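Incidencia 1324 — El Jutero 5 pierde autonomía tras la actualización del controlador del motor
Estado: abierta, pendiente de respuesta de Celtum

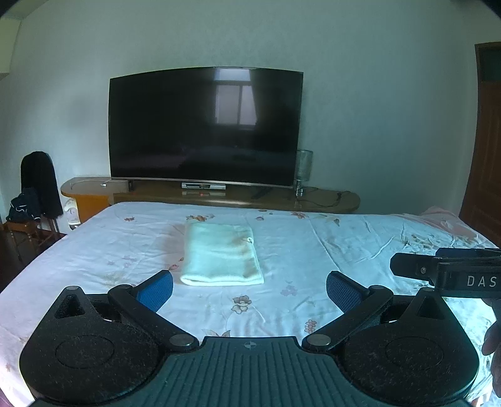
Adjunto 1. Sábana clara con pequeños motivos florales.

Apertura, 9 de abril de 2021
Coche eléctrico Jutero 5, motor trasero Suvley. Desde que el taller cargó la versión 2 del controlador, el cuadro marca unos 11 kilómetros menos con la batería llena. El taller dice que es «una estimación más realista». Puede ser, pero la misma estimación les parecía perfecta cuando vendían el coche.

Respuesta del soporte
Sin códigos de error. Se recomienda conducir en modo Eco y repetir una carga completa.

Réplica del cliente
Siempre conduzco en modo Eco. Hice la carga completa en el poste de Chuang y el resultado es idéntico. Además, al soltar el acelerador el coche retiene menos que antes — y eso no lo explica ninguna estimación. Pido el registro de frenada regenerativa, no otra recomendación.

Respuesta del soporte
Registro solicitado. La retención puede variar con la temperatura de la batería.

Réplica del cliente
Varía a la misma hora y en la misma cuesta de siempre. Si fuera la temperatura, lo habría notado también con la versión anterior.

Nota interna
Celtum, proveedor del controlador, anuncia un parche para junio. No aclara si toca la regeneración. No cerrar hasta comparar los registros de ambas versiones.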